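Squeeze Bottles at the Counter: Questions We Keep Getting
Dorkelton Lunch Counter, kitchen and customer notes
Updated May 5, 2026 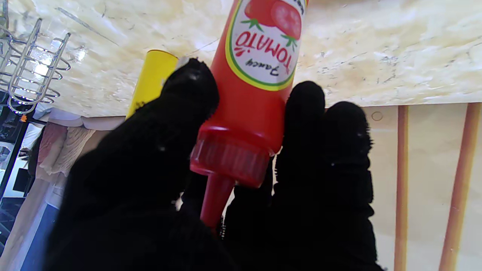 Most of what gets passed around about ketchup bottles is habit dressed up as advice. We go through a lot of the stuff, we have tried most of the tricks, and we don't think much of several of them. The answers below are what we tell new hires and the customers who ask.

Does storing a bottle upside down do any good?
Some. Ketchup is thick and slow, and if the nozzle is already pointing down you spend less time shaking. It does nothing for flavor and we doubt it does anything for shelf life, whatever the back of the package says. If your bottle has a long tapered nozzle, don't stand it on its tip. It will fall over. Use a rack or a deep cup.

Should I buy one of those holders?
Probably not. We bought 4 of the Gindier racks in April and two are already in the storage closet. The holes are a little too wide for a regular squeeze bottle, so everything leans. A heavy drinking glass works as well and you own one.

Why does watery liquid come out first?
It separates while it sits. It's harmless. Put a finger over the tip, shake the bottle, and squirt the first bit onto a napkin if it bothers you. People have told us that upside-down storage stops this. We haven't seen it. The water just ends up somewhere else in the bottle.

Is "fancy" ketchup better?
It's a grade word for ketchup, and it has more to do with thickness and solids than with anything you'd call fancy. Taste it and decide. We put two kinds out without labels for a week and the regulars split down the middle, including the ones who had told us they could always tell.

Can I refill a bottle that still has some in it?
Please don't. Topping off means the old ketchup at the bottom never leaves. Empty it, wash it, let it dry all the way, then fill it. Yes, you lose a spoonful. We've heard the waste argument and we aren't moved by it.

How do you wash the nozzle?
Unscrew the cap, push hot soapy water through the tip, then run a narrow brush through from the wide end. Check the threads inside the cap, where dried ketchup likes to hide. The dishwasher gets the outside clean and leaves the tip plugged about as often as it clears it, so we do ours by hand.

What about the cleaning tablets?
Fonine sent us a box to try. They fizzed. The caps we soaked in plain hot water and dish soap looked the same afterward.

Does ketchup have to go in the fridge?
At home, once it's open, we'd say yes. On our counter the bottles empty fast enough that they stay out during lunch and go in the cooler at closing. If yours takes months to finish, don't use a restaurant as your excuse.

Will it stain a marbled counter?
Depends what the counter is made of. Real marble doesn't like acid, and ketchup has vinegar and tomato in it, so wipe it up right away. Laminate is a lot more forgiving. Busy patterns have their own problem: they hide drips until somebody puts a sleeve in one. Wipe the whole surface, including the parts that look clean.

Do the colors matter? Can I put mayo in a red bottle?
You can. You'll regret it by the second sandwich. Red for ketchup and yellow for mustard is one convention we have no quarrel with.

My cap leaks. Is the bottle bad?
Check the threads first, then see if the cap went on crooked. Vira Lytvynenko, who runs our morning prep, tests each one over the sink before it goes out: cap on, tip it over, gentle squeeze. If it still leaks around the ridges after a wash, replace the cap. We don't bother with tape.

How long does an empty bottle last?
We toss ours when they go soft in the middle or the smell won't wash out. The Polishchuk catalog says 7 years. We would like to see that bottle.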